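Lists > Irnville Packers > Archive > Hard shell or soft?

Re: Hard shell or soft?

> Mine is lying on the living room floor and I still can't decide.
> Does a hard case hold less? We leave in June.

It holds exactly what it holds – no bulging side pocket to forgive you. I put my keys down on the lid of mine while I think, then pack for 10 minutes and hunt for keys for six.

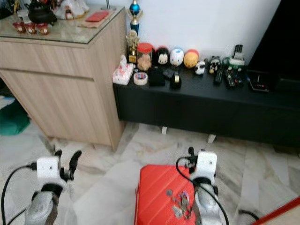
Shoes go in first, heels to the hinge. Weigh it before the Imthorpe bus, not after.

Comments
"Heels to the hinge" changed my life, slightly.
Soft bags forever.

Related
Rolling vs. folding (119 replies)
Cundo luggage scale, any good?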